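4.2 Preparing the work table
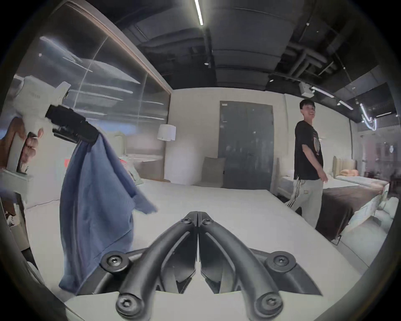
Fig. 7. A white tool held by its handle.

Assemble the Hosa shelf on a flat table with free space on every side.

1. Put a blanket on the table, so the panels do not get scratches.
2. Sort the screws by length. The short ones are for the back panel only.
3. Turn each screw by hand first – two full turns is enough – and then use the key.
4. Tighten all screws after the four legs are standing.

Note: Small differences of colour between panels are normal.

Caution: Do not put more than 27 kg on one shelf. Keep the small parts away from children.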